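Gallery: The Katene Hand Gripper Kit at Druvton

Text by Gorazd Vukadinović
20 Jul 2023

Katene sells its kit as a pair of hand-held grippers and a support plan. You hold one in each hand, do a household chore, and the company promises that the recordings will teach a robot arm to do the same chore. The price is $3,412 a pair. I went to the Druvton demo room to see what a buyer gets for that money, and I came home with more questions than I took along.

The sales sheet says a new user can record 200 good runs in a day. I asked what makes a run good. The answer was that the software decides. I asked to see the rejects and was told they aren't kept, so there was no way for me to check the number. Turkberg, which sells the kit in this region, repeats the 200 on its own page with no source at all.

Chores on the Druvton list are small ones: put a cup on a shelf, take it off again, move a bowl from left to right. Fair enough for a start. But the brochure talks about "whole kitchens," and I would want to see one sink full of dishes before I believed in a kitchen. 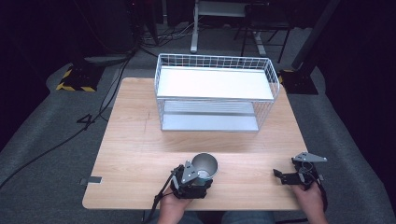
Steel cup in the left gripper, right gripper open and empty. The white wire shelf has two levels.

Both grippers are the same design, black with a triangular metal plate held on by small screws. I like parts I can get at with a screwdriver. I like them less when the warranty says that opening the body ends the coverage, and nobody at Druvton could tell me whether the plate counts as the body.

Then there are the cables. The brochure uses the phrase "work anywhere" four times. The left gripper has a thin black cable running down from it, and the right one has a coiled cord. Anywhere seems to mean anywhere you can bring the rest of the gear. I asked about a cordless version and heard "November," with no year attached.

The support plan costs $990 a year and starts on the day of shipping. Clallville, a small shop that rents out the same kit, charges $70 a day with help by phone included. If you only want to find out whether your task suits this kind of recording, rent it for a week and do the sum again afterward.

What I still don't have is a single result from a customer. Katene showed me a clip of an arm putting a cup on a shelf, one time, with a cut in the middle. I have asked for the uncut version and for the name of one buyer who is willing to talk. Their reply will go up on this page if it comes.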